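The jacket problem

Home robot builders say laundry is nearly cracked. Pieter Steyn went to a bedroom in Rusham to see how near.

Every few years somebody promises me a machine that will fold my clothes. I have stopped clearing a space for it. So when Nneka Okoro wrote in June to say that she and Adesuwa Sani were building one between a shared workshop and a spare bedroom, I asked what it could fold. "Nothing yet," she wrote back. I booked a train.

The project is called Trokwood, after the street the workshop is on. The arm itself is still in bits on a bench there. What works is the pair of hand-held grippers, which the two of them squeeze and steer themselves, recording as they go. The idea is that the arm will one day copy the recordings. They have 309 so far and want 400 before they train anything.

Most of the sessions happen on a bed, with a plaid sheet and whatever is in the wardrobe. Tea towels came first, then T-shirts. On the day I visited they had moved on to a purple puffer jacket, and I will admit that a puffer jacket is a mean thing to give a robot. It is slippery, it is fat with air, and it has no flat side to speak of. The blue pads on the fingertips have to pinch enough cloth to get a hold, and the second gripper has to find its own bit of jacket to work on.

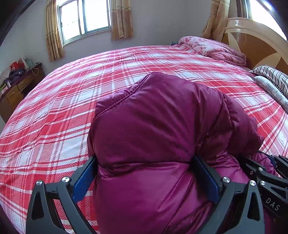 What the hands know

Okoro is good at this, and that is my first complaint. She has hands that have dealt with coats all her life. When the shell bulges the wrong way she shifts her wrist before she has thought about it. A recording can keep the movement, but I am not convinced it keeps the reason for it, and a motor will meet a jacket that bulges somewhere else.

Sani doesn't brush this off. She reckons the first 100 recordings are too tidy to be much use, and she now begins with the jacket dumped in a heap, sleeves anywhere. Between attempts the jaws are opened wide over the pile and the whole business starts again. It is slow, dull work, and I found it more persuasive than any trade-show demo I have sat through. 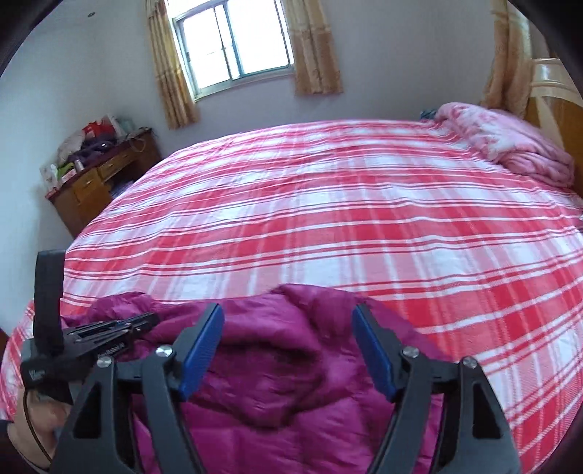
Would you want one?

I put that to Ningsih Goh, who rents the next bench and repairs sewing machines. She gave it 2 years before the arm folds a towel without help, and declined to guess about coats. I think she is being kind. Okoro says they will try the arm on towels once the recordings are done, and has asked me back to watch. I have said yes, and I'm keeping my ironing board.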